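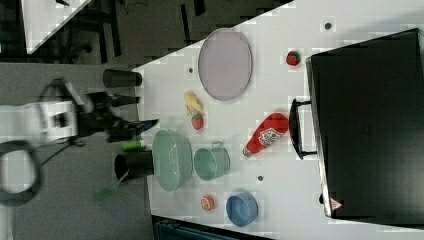

White top, gray carpet, two black cups and a green spatula.

Giker work table review: a decent top on mediocre legs

Lullard's product page says the Giker is "the last table you'll buy." I have owned three last tables, so I wasn't in a hurry to believe it. It cost me $201 in March, and a week later the same page had it at $132 with a countdown clock. The clock ran out and started over. Make of that what you will.

Assembly

The box promises 10 minutes. It took me most of an hour, and a good part of that went to one leg bracket whose holes didn't line up until I loosened everything and started again. The instructions are all drawings, and the drawing for step four shows a bolt that isn't in the bag. You can get by without it. I would have liked to know that first.

The top

I'll give them this much: it wipes clean. Coffee came off the next morning with a damp cloth, and so did marker, mostly. White shows every crumb, though, and the "scratch-proof" claim lasted until I dragged a stapler across it. There's a faint line there now. Kids' stuff is fine, soft toys and play kitchen things and so on. I wouldn't cut anything on it.
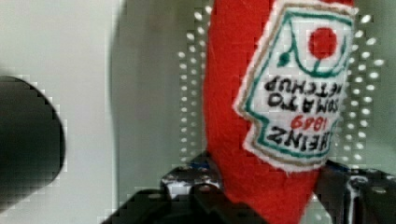

Wobble

Lullard says the legs were tested for 2,000 hours but doesn't say at what. On a hard floor mine was steady. On carpet it rocks if you lean on a corner, and tightening the bolts helped for only a few days. My old Tritance, which cost less and is uglier, never did this.

Worth it?

At the lower price, maybe, if you want a white table for light use and your floor is hard. At $201, no. The Nakajima has thicker legs and a return policy I could understand on the first read. I'm keeping the Giker because I threw out the box.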